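第4章 作業席および共用作業台の準備

4.1 適用範囲
本章は、クリドポート棟の執務区画に設置された作業席と共用作業台について、使用開始前の準備、機材の配置および配線の手順を定める。対象は、ノート型パソコン、携帯型の操作器、収納ケースおよびこれらに付属する電源機器とする。会議室および受付の机は対象に含まない。
本章は10月9日改訂版である。9月に配布した旧版は、各区画の責任者が回収すること。

4.2 用意するもの
・ノート型パソコンおよび専用の電源アダプター
・接続用ケーブル(使用する機器に付属するもの)
・機材の収納ケースまたは外箱
・面ファスナー式の結束帯
・黄色の区画用テープ
・乾いた柔らかい布
結束帯と区画用テープは、備品棚「ブルストラ」の最下段に保管している。持ち出しの際は、備品票1351に数量と返却予定を記入する。

4.3 作業席の配置
1. 机の天板を乾いた布で拭く。溶剤を含む清掃用品は使用しない。
2. ノート型パソコンを着席位置の正面に置き、画面の角度を調整する。
3. 外箱および収納ケースは、パソコンの横にふたを閉じた状態で置く。重ねて置く場合は、重いものを下にする。
4. 操作器を使用する場合は、手の届く位置に置く。アンテナに他の機材の荷重がかからないことを確認する。
5. 電源アダプターはパソコンの近くに平らに置く。布類や書類で覆ってはならない。
6. 天板の手前側に、手首を置くための余地を残す。 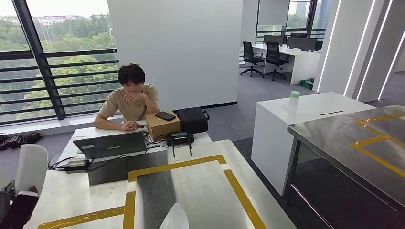
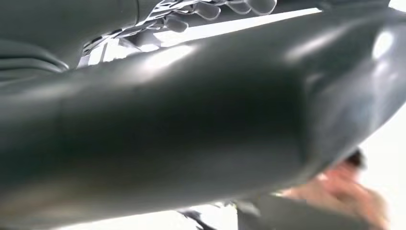 4.4 共用作業台の区画
共用作業台の天板は、黄色のテープにより矩形の区画に分けて使用する。区画の寸法を変更する場合は、次の手順による。
1. 作業台の使用予定表を確認し、変更する区画に予約がないことを確かめる。
2. 既存のテープを端から低い角度でゆっくりはがす。
3. 天板に残った粘着分を乾いた布で取り除く。
4. 新しい区画の四隅に印を付け、隣の区画との間隔を40mm以上とする。
5. テープを直線に貼り、角の重なりを指で押さえて密着させる。
6. 変更後の寸法を使用予定表に記入する。

注記:板状の部材を置くときは、作業台の縁からはみ出さないようにする。区画に収まらない部材については、隣接する区画も併せて予約すること。

4.5 配線
1. すべての機器の電源が切れていることを確認する。
2. ケーブルの被覆に傷、折れ、変色がないかを目視で点検する。
3. 電源アダプターを機器に接続し、続いて壁面または床面のコンセントに接続する。
4. 机上のケーブルは、余長を緩く輪にまとめ、結束帯で留める。
5. 床に下ろすケーブルは机の脚に沿わせ、通路を横断させない。
6. 機器の電源を入れ、充電表示を確認する。

注意:窓際の床は、避難経路の一部として扱う。充電器、ケーブルおよび固定用ベルトを継続して置いてはならない。充電中に一時的に置く場合も、壁面から200mm以内に収めること。

警告:傷のあるケーブルは、テープ等で補修して使用してはならない。直ちに使用を中止し、リンドクヴィスト保守窓口(内線1011)へ連絡すること。

4.6 椅子および姿勢
1. 椅子に深く腰掛け、足裏全体が床に着く高さに座面を調整する。
2. 画面を見下ろす角度が大きい場合は、貸出用の台「トロットウッド」を使用し、外付けのキーボードを併用する。
3. 長時間の画面作業では、適宜席を立ち、目を休める。
4. 使用していない椅子は、作業台の周囲の通行を妨げない位置に戻す。

4.7 使用後の復旧
1. 作業中のデータを保存し、機器の電源を切る。
2. 電源アダプターをコンセントから抜く。コードを引っ張らず、プラグを持つこと。
3. ケーブルを機器ごとに束ね、対応する収納ケースに戻す。
4. 操作器は、アンテナを収納位置に戻してからケースに入れる。
5. 外箱の上に私物が残っていないことを確認する。
6. 天板を拭き、区画用テープに浮きがあれば貼り直す。
7. 備品票に返却を記入し、備品棚の所定の段に戻す。

4.8 点検記録
区画の責任者は、月初めに作業席および作業台を点検し、結果を備品票の裏面に記録する。記録すべき項目は、天板の損傷、テープの剥離、コンセントの緩み、椅子の昇降動作とする。異常を認めた席には使用停止の札を掲示し、修理の完了が確認されるまで予約を受け付けない。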